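One Room, Many Hours

When I moved to Brukbridge, I was looking for a flat with a separate kitchen, a separate bedroom and a door between them. In my parents' house every activity had its own place, and I believed that this was how adult people lived. The agent showed me 4 flats in one afternoon. Only one of them was inside my budget, and it had one room.

I have now lived in this way for three years, and I wish to write something in favour of it, but also something against.

The first thing I learned is that a small home is divided by hours more than by walls. At seven in the morning my room is a kitchen. Until five it is an office, and after supper it becomes a place for guests, if there are guests. The difficulty is in the changes between. If I do not clear away the papers before I cook, the day never really finishes, and I eat with one eye on an invoice.

Tươi Ngô, who rents on the floor above me in Plorness Street, solves this with a tray. Everything for work goes on the tray, and at five the tray goes on top of the wardrobe. I tried it for a month. My tray was soon too full to lift, so I changed to a drawer, and the drawer has served me well.

The second thing is sleep. To sleep in the same room where you eat and argue with the bank is not easy in the beginning. I could smell the onions at midnight. Now I cook early, open the window for 15 minutes, even in January, and hang the coats in the corridor.

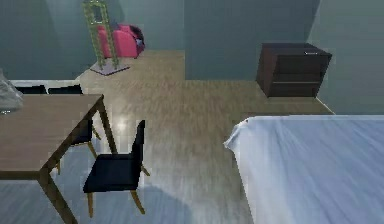
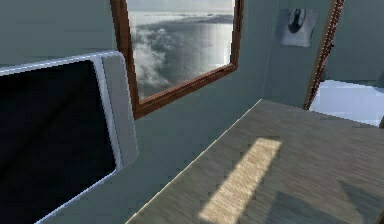 Nhàn Đặng sees the matter in a different way and told me so: “You praise it because you are alone. With two people, somebody is always waiting for the other one to finish.” I could not answer this very well. When my sister stayed with me in June, we were polite for the first week and much less polite in the second. She likes the radio while she reads. I like silence while I do anything. We ended by taking turns to walk by the canal, and I must say that I have never known the canal so well.

Money is the argument that always comes back. My rent was 1000 a month when I signed, and a flat with a proper bedroom in the Bemitell quarter would cost me half as much again. For this difference I can travel home once a year and still buy good coffee. My neighbours make the same calculation, and some of them arrive at the opposite answer.

I have not decided if I will stay. The contract must be renewed in spring, and the landlord has already asked me twice. I told him I would think about it after the winter, when the windows can stay open longer.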